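Notes on the Fillwood Youth Council Consultation
Posted 2/20/21 by Eduardo Barredo

The consultation period for the Fillwood Youth Council closed last week, and I wish to record my thanks to all who took part. A total of 126 responses were received from residents under the age of eighteen. The previous exercise drew 70.

Respondents were asked to rank the matters they would like the council to raise with the town. Evening bus service to Tidlow was placed first by a clear margin, followed by access to counseling in schools. The future of the Odeck Street library branch came third, and several respondents attached lengthy comments on its opening hours.

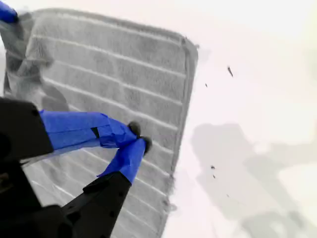
It should be noted that the council has no budget of its own and may only submit recommendations. Members have asked that written replies be provided within 32 days of each submission. I support this request and have said so in my letter to the town clerk.

There are at present 2 vacant seats, both in the Orbán ward. Applicants must live or attend school in the ward and be between thirteen and eighteen years of age. Nomination forms may be collected from the library desk or requested by mail. 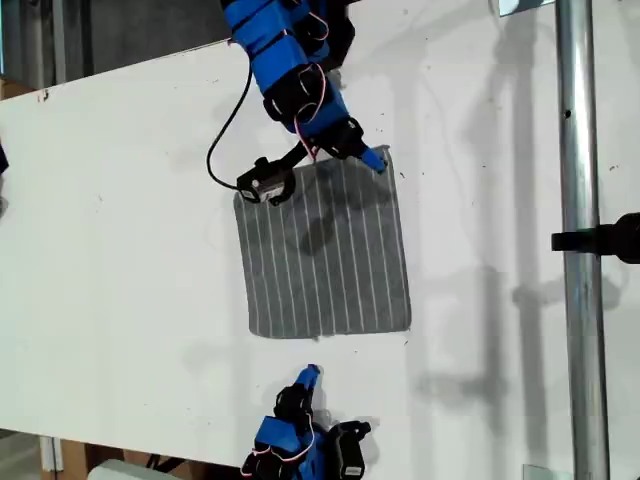
Gray cloth with thin white stripes on a white tabletop.

A number of parents have inquired whether meetings will remain open to the public. They will. Visitors may speak for up to five minutes at the start of each session, provided that their names are given to the clerk in advance.
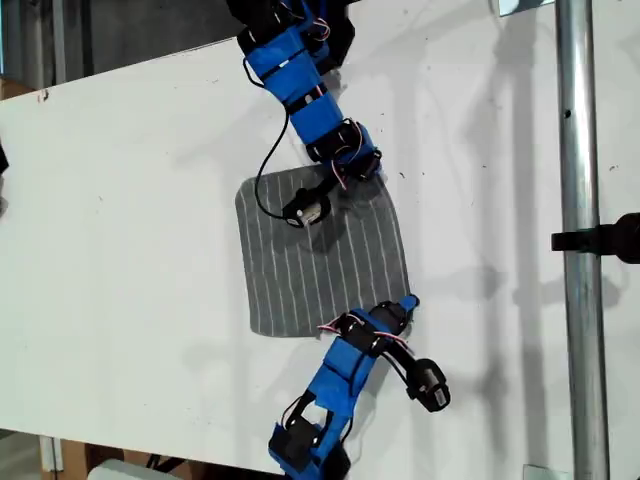
Two blue robot arms over a square of gray fabric.

The full table of responses, arranged by ward and age group, will be placed in the library's reference section once the council has approved it. Corrections should be sent to me in writing before that time.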